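# Paslow FAQ

I maintain Paslow, the bit of software that takes recordings from hand-held grippers and turns them into trajectories you can train a policy on. I get the same handful of questions over and over, so I've written my answers down. If yours isn't covered, open an issue and I'll get to it (probably late at night, sorry in advance).

Last edited 1 March 2024

### What does Paslow do, in one breath?

It reads the video and the clock data, finds the marker cubes, works out where each gripper was and how far open the fingers were, and writes out one tidy file per episode. Training happens elsewhere. We use Wokside for that, but the files are plain enough that you can load them with twenty lines of Python.

### Why cubes? Wouldn't one flat marker be enough?

I tried flat ones for months! They're lovely until you rotate your wrist, and then you get nothing, and people rotate their wrists constantly when they pick up fruit. With a cube there's nearly always a face turned toward the camera, and often a couple of them, which makes the pose a lot steadier. A single face seen nearly square-on has an ugly habit of flipping between two solutions. If you see your gripper jump back and forth like it's vibrating, that's the flip, and you want `--flip-guard` turned on.

### Can I record both hands at once?

Yes, and please do. Each cube has its own set of marker IDs, so left and right never get mixed up as long as you don't print the same sheet twice. I did that once. It took me an entire afternoon to work out why my left hand kept teleporting into my right. 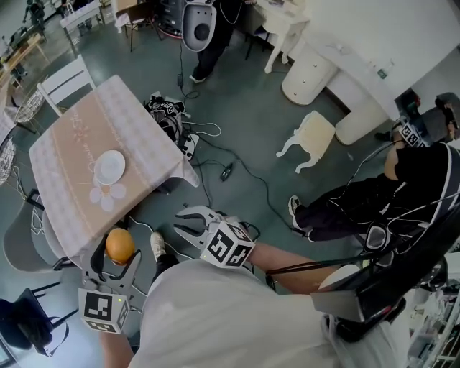
The IDs live in `rig.yaml`, one block per cube. Copy the block, change the numbers, and run `paslow check-rig` before you record anything. It'll complain loudly if two cubes share an ID.

### What happens if a gripper leaves the view?

Short gaps get filled in. By default Paslow will bridge up to 9 missing frames with a smooth curve, and anything longer gets marked as lost. A lost stretch doesn't ruin the episode, it only splits it in two. You can raise the limit, but I wouldn't – past that point you're training on my curve fitting and not on what your hand did.

### My gripper pose is fine but the finger opening is garbage. Help?

Nine times out of ten you skipped the open-close at the start. Hold each gripper in view, open it all the way, close it all the way, and then start the task. Paslow uses that to learn the range. The tenth time it's a bug and I'd like your recording.

### How many episodes do I need?

Ugh, it depends, and I know that's annoying. Our current tabletop set has 3,612 episodes in it, and we threw out 206 for bad tracking. Jingyi Shi got a decent pick-and-place policy out of a much smaller slice of that, with one object and one table. The moment she swapped the table it fell apart, so I'd say spend your effort on moving things around before you spend it on more of the same.

### Do I need to calibrate every time?

Once per camera and lens setting. If you bump the focus ring, do it again. The head-to-gripper transform gets solved fresh for each recording, so you don't have to worry about how your headgear is sitting today.

### The time sync looks off. Where do I start?

Run `paslow sync --plot` and look at the two curves. If they have the same shape but one is shifted, set `offset_ms` and move on with your life. If they slowly drift apart, one of your clocks is running free and you'll need to fix that on the recording side. We had a bad case of this last June, and 7 of our sessions are still tagged `drift` because I never found a fix I trusted.

### Does it plan motions for the robot?

Nope. Gineo does that part. It takes the policy's output, checks it against joint limits and collisions, and slows things down where it has to. People sometimes blame Paslow for jerky arms, so look at the Gineo log first. If it says `retimed` on every other line, your demos are faster than your arm can go.

### Is there a viewer?

There is, it's called Furtună, and it's a little ugly but I'm fond of it. You get the video on one side and the tracks on the other, and you can scrub through both together. Press `m` to mark an episode as bad. There's no undo yet. I know, I know.

### Does it run on Windows?

Someone told me it does. I haven't tried.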